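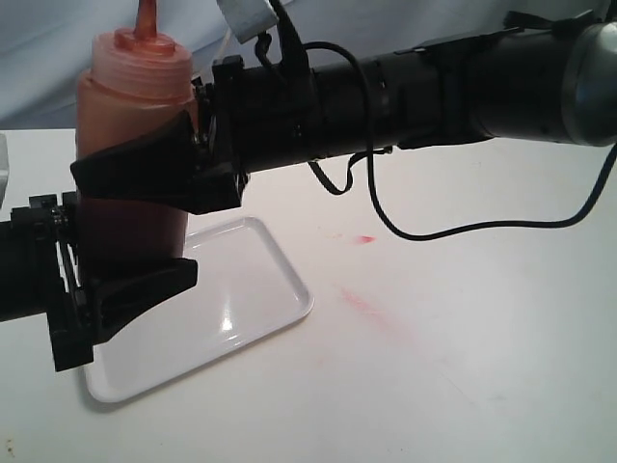

If you eat out in Sarnport at all, you've squirted sauce on something at Trikham, the long thin noodle place by the bus station, and you've probably wondered (as I have, many times, with a mouthful of dumpling) whether they'd ever sell you the stuff to take home. Well, they're going to! From October 2026 the house chilli sauce will be sold over the counter, and it's coming in the same sort of bottle you get at the table – see-through enough to show how much you've got left, ribbed screw-on cap, tapered orange nozzle, and that red-orange colour that goes a brownish red lower down. I've been nagging them for this for years and I'm not going to pretend to be calm.

The first batch is 400 bottles, made in the kitchen at the back and filled by hand. After that it moves to Stanora, the little food unit out past the allotments that already does pickles and piccalilli for half the farm shops along the coast. They've been booked for a run of 1,000, which should get everyone through to Christmas if people are sensible. I've seen what happens when the crispy squid goes on special, so I make no promises on that front.

Price is £5 a bottle. Bring the empty back, rinsed please, and they'll knock something off the next one, though when I asked how much I got a shrug and "we'll see". I think that's a fair price for a sauce with real ginger in it. It's more than the supermarket ones, obviously, but you use less, and it does wonders for a fried egg.

Now, the bottle. There was a proper debate about this, and if you were in over the summer you may have been dragged into it, because there was a sheet of paper by the till in June asking for opinions. One lot wanted glass with a nice label, the kind of thing you'd give as a present. The other lot (my lot) wanted the squeezy one. Glass looks lovely on a shelf, but you can't draw a zigzag across a plate of chips with it, and you end up whacking the bottom and getting either nothing or a flood. Squeezy won easily. The labels are a separate roll, being printed at Lundgren on the high street, and the ones on the proof I saw were small and plain so you can still see the sauce.

A few people asked me whether it's the same recipe, and yes, it is, or as near as makes no difference. The restaurant version gets made every couple of days and goes straight out to the tables. The one you take home has a bit more vinegar so that it keeps, and I was given a spoonful of each and asked to say which was which. I got it wrong. The take-home one seemed a touch sharper at first, and then the garlic came through and I lost track and asked for some prawn crackers. It's medium hot, I'd say. My tolerance is fairly middling and I can have it on most things, but I wouldn't hand it to a toddler.

Keep it in the fridge once it's open. The kitchen's advice is to give it a good shake with the cap screwed down tight – do check, I've redecorated a cupboard door this way – and to wipe the nozzle when you've finished so it doesn't crust over. If it does block, stand the nozzle in a mug of warm water for a minute or two and it'll clear. Don't go poking a skewer down it, which widens the hole, and then your neat thin line turns into a blob for ever after.

The counter will be open for bottles from noon until the kitchen shuts, and you don't need to be eating in. It's two bottles each to start with. You can't reserve them, I did try. There's talk of a milder one next year and maybe a black bean one as well, but that's only talk, and the mild one in particular seems to be causing some grumbling among the people who'd have to make it.

One other bit of Trikham news while I'm on the subject. The tables at the back, the wobbly ones under the fan, are finally being replaced, and there'll be room for 15 more people once the old drinks fridge has gone. They're staying open through all of it, though the back half will be roped off for a few days and you might have to wait a bit longer than usual at lunch. Takeaways carry on as normal from the side window.

If you're a shop or a café and you'd like to stock the sauce, ask at the counter and they'll put you on the list for the Stanora run. The chippy on the harbour has already asked, I'm told, and so has the sandwich van that parks by the library. I'd love to see it on the van. Their bacon roll is a very good bacon roll and it has been crying out for this.

I'll be in the queue at noon on the first day, and I'll put a note up here when the bottles start running low.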